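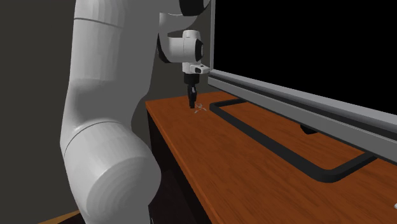

Eun-ji Ko still swears the best seven seconds in Carmont's whole catalog come before anybody sings a word, and I've played the opening of "Fernov" enough times to stop arguing. The guitar just tumbles in, half a beat early, and the drums have to chase it!

Carmont cut their second album, Triveo, in six nights, and you can hear the hurry all over it. Side one is a blur of twin leads and shouted choruses. "Mathias" is the one everybody knows (the live favorite, the encore, the song that got them onto late-night radio), but for me the real treasure is track four, a slow blues that keeps threatening to fall apart and never does. What a bass tone, too, fat and a little fuzzy, right up front where it belongs.
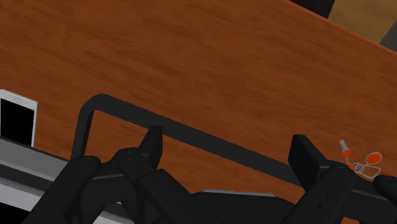

According to Aled Wogan, the band nearly left that slow one off because it ran long, and the keyboard player talked them out of it in the parking lot. Thank goodness for keyboard players. The new reissue puts it back at full length, with the organ solo that the old pressing faded out just as it was getting good.

There's a second disc of concert recordings as well, 49 minutes of it, loud and scruffy and wonderful. The crowd is singing the guitar lines by the end.
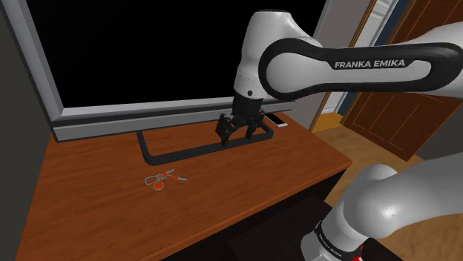
So where should a newcomer start? Go with side two of Triveo, played loud, then flip back for "Fernov" and let that intro knock you sideways.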